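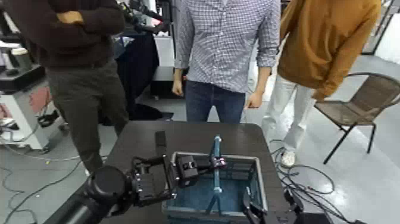

Is a remote level gauge worth having on a heating oil tank?

It depends on how you buy your oil. If you're on automatic delivery and happy with it, you can probably skip one, but if you order your own fills and like to wait for a decent price, I think the Girov earns its keep over a winter or two.

I've been burning oil in the same drafty farmhouse outside Flaswood for longer than I care to say, and for most of that time my system was a flashlight, a wooden dipstick and a good memory. The memory went first! So last September I ordered the Girov gauge from Wustix, paid $97 for it with shipping, and have now had it on the tank through a whole heating season, the January cold snap included.

Putting it on was easier than I expected. The sensor screws into the spare opening on top of the tank (mine was rusted shut, and that was a whole evening with penetrating oil and some language), and then you type in the tank's shape and height so it can turn a depth into gallons. The little display plugs into the kitchen wall. Do measure the tank yourself, please. I trusted the number on the old paperwork and my readings were off until I went back down with a tape.
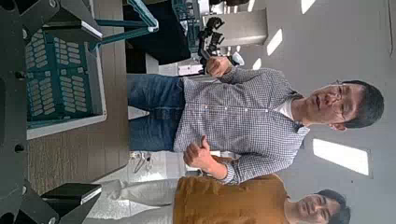 Teal crate with a white rim, on the wooden tabletop.

Once it was set up right, it settled down nicely. At my November fill the driver's ticket and the display were 5 gallons apart, and I can live with that on a tank this size. The display shows gallons left, gallons used since midnight, and a guess at how many days you have. That last one jumps around a good deal when the weather turns, so I look at it the way I look at a long-range forecast.

What I really enjoy is the daily number. I found out that the back bedroom zone was calling for heat half the night, and that turning it down a bit made a difference I could see by breakfast. Over the season we burned 549 gallons, and I'd never been able to tell you that before without digging through a drawer of receipts and doing some 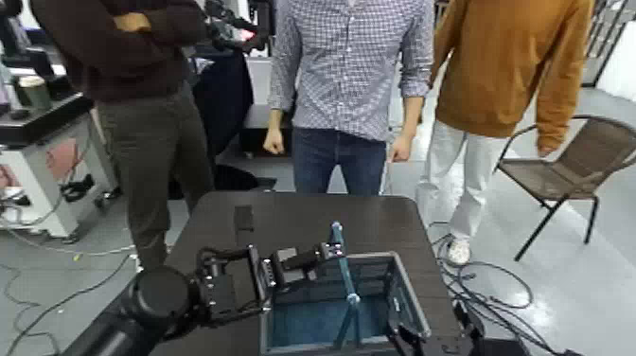 arithmetic on the back of one of them. Now it's just there on the little screen next to the toaster, and I've started checking it with my first cup of coffee, which my family finds very funny.

Now for the grumbles. The low-level alarm is much too quiet, a sort of polite chirp, and you can't make it louder. The manual is printed so small I had to photograph it and zoom in. And the signal didn't care for my stone foundation, so I ended up moving the display twice before it held. The Achterberg gauge I looked at has a better antenna and a nicer screen, but it costs nearly double and wants a yearly subscription after the first winter, and I just don't want another bill.

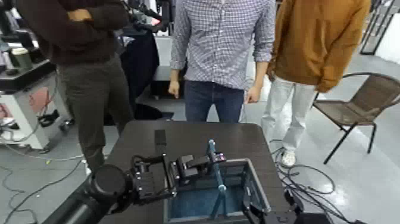

Will it work on a bigger tank, like the ones on farms?

Girov rates it for tanks up to 1000 gallons, as long as the tank is upright or lying flat and you can enter its measurements. For a buried tank I'd call Wustix before ordering. They were patient with me on the phone and told me plainly which fittings they didn't carry.

I'd buy it again, and I've kept the dipstick hanging on its nail by the cellar door.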